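About Prustdale

We teach people to bake bread. That's the short version, and most days it's the only version we need!

Prustdale started in May, in a rented kitchen behind a bicycle shop, with 3 students, one deck oven and a mixer that walked across the counter if you let it run too fast. Heidrun Lanz had been baking for a hotel for years and wanted to teach people who had day jobs. Andri Schnyder came along to that first course as a student, burned two trays of rolls, and never left. He now runs our weekend classes and is still the person we call when the oven does something strange.

We've moved since then. The school has its own building on Flondness Road, with a proper teaching kitchen downstairs, a cool room for overnight doughs and a classroom upstairs where we talk flour, salt and time before anyone ties on an apron. The ceiling is low and the stairs are steep, so please watch your head (tall people, we mean you).

What we teach

The basic course runs for six evenings. You'll start with a plain white loaf, which sounds easy and isn't, then go on to rye, braided loaves, flatbreads and a sourdough you'll take home and keep feeding. Classes are small, so everybody gets their own stretch of bench and their own turn at the oven door. You don't need any experience. You do need to be fine with flour in your shoes.

After that there's the Rüegg course, named for the heavy dark rye that Heidrun learned to make in her first job. It takes two days from start to finish, and a good part of that is waiting, so we cook lunch together and go over the math of hydration while the dough does its work. People love that part — we didn't expect it, but the math nights fill up first.

Then there's Eris, our sourdough starter. She lives in the cool room, smells of green apples on a good day, and every student leaves with a jar of her. We've handed out 162 jars so far and we get postcards about them, with crumb shots glued on and questions in the margins. Keep them coming! 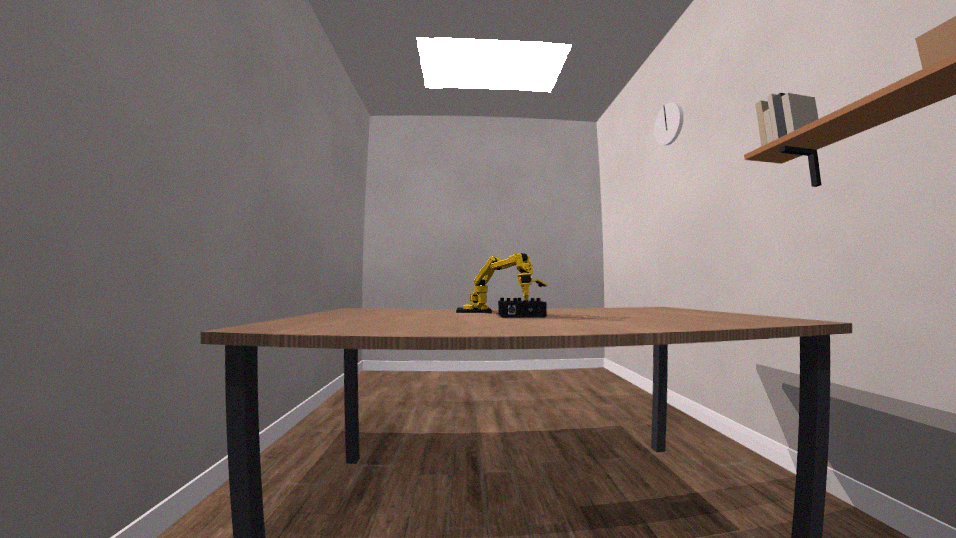
Beat Lanz wrote to us after the rye weekend that he had always blamed his oven for flat loaves, and it had been his impatience all along; he now sets the dough out before supper and goes to bed. We've pinned his letter by the sink, partly because it's kind and partly because we all need the reminder.

Who can come

Anyone over 16, and younger bakers with a grown-up beside them. If you can't stand for long, tell us when you sign up and we'll set you up at the lower bench with a stool. Most recipes can be made without milk or eggs. We can't promise a kitchen free of wheat, though — it's in the air, the towels and probably the light switches.

The next basic course has places left, and the sign-up sheet is at the front desk. Bring an apron, a jar with a lid and something to carry a warm loaf home in.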